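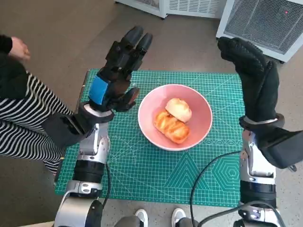

Two bread rolls, one pink bowl, two robot hands.

Pravness has put out a code of good practice for handling robots. It runs to 81 pages. I've read it and I'm not convinced.

Page 13 says people must keep "a suitable distance". Suitable for whom? Give me a number - or tape on the floor.

Nothing at all on who checks the screws in the fingers, or how often.

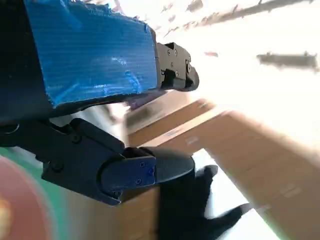

Azra Dumitrescu replies that a vague rule still beats having none.

Does it, Azra? A vague rule gets signed and filed. I'd take one page with a stop button on it.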